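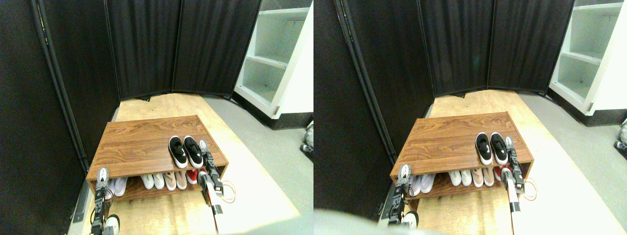 Can any home robot put shoes away yet? We have six people coming and going in our apartment in Skiloswood, and the shoes by the door are a daily chore. I don't mean anything fancy. I mean a low rack like the brown one, with a flat top and a single shelf under it, sneakers and slides next to each other, pairs kept together. I have about $800 to spend.
Piyumi Haque
11/18/24

Not for 800. A robot vacuum is what that money gets you, and it will push shoes around instead of picking them up. Two-armed machines can do it in a lab. The top of a rack is the easy part. The lower shelf is harder, as the hand has to go in under the top board without knocking the next pair. Slides are also harder than sneakers in my experience, being soft and flat. I work with arms at a packing shop and we still have a person do the mixed bins.
Kaiwen Ren

My cousin saw one fold towels at a show in October. Took forever. Just get a bigger rack

Yaqin Dai

Agree with Kaiwen. Ask any seller for an uncut video with your kind of rack and at least 3 different types of shoe.
Shufen Lu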